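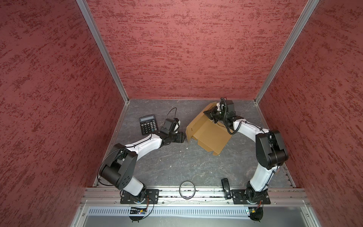

Reda Ouazzani thinks I'm too hard on planners, and that the new Honeo release deserves a fair hearing because it no longer stops dead when two arms want the same bit of space.

15th June
By Radwa Abou Zeid

Print | E-mail this page

Fair enough, so I gave it one. The picture at the top has both arms on their shared rail, the right one holding a piece of folded cardboard and the left one down beside a calculator. Cardboard is a good thing to throw at software that claims to understand shape. Vivine, the perception layer, fits a box model to whatever it finds, and a folded flap is a poor match for a box.

My notes from Sarkthorpe: 18 runs with the stock settings, and 7 where the planner asked for a fresh look at the object before it would commit to a path. The release notes call this "confidence-aware replanning." I call it waiting. Each new look added over 2 seconds, and the log doesn't say which arm asked for it.

Collision checks between the arms are better than they were in Ferri, I'll give Reda that much. But the checker only knows about things Vivine has already labeled, so a stapler or a black ring on the floor is only as safe as the last label it got. I'd like to see the numbers with labeling switched off before I believe the rest.

2 comments | 18 shares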